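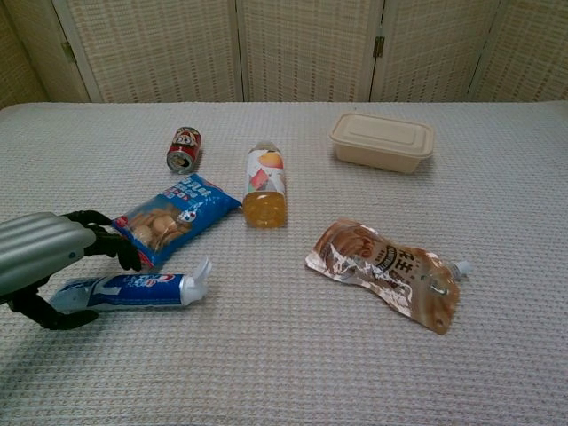
Week 7: Grasp planning, and why the score is not the grasp

Notes by Temitope Ezeani. Read before the September lab.

Most planners you will meet return a pose and a number between 0 and 1. Treat the number with suspicion. It says how much a candidate resembles the training grasps. It says very little about a crinkled pouch with shiny film, where the depth map has holes and the planner fills them by guesswork.

Compare a can on its side, an upright juice bottle and a soft snack bag. A rigid-body model is fair for the first two. For the bag it is a convenient lie: once the fingers touch, the shape you planned on has gone.

Akande's sampler draws 4,000 candidates and keeps 748 after the collision check. Ask what that check knew. Ours treats the cloth as a flat plane and ignores neighbours closer than the voxel size, so a bag beside a toothpaste tube may be merged into one object.

To do
Rerun the sampler with 800 candidates. Does the top pose change?
Plot score against lift outcome. If you see no trend, say so.
Log contact separately from success. Students mix these up every year.

Vusa config files: ask Ese Isah.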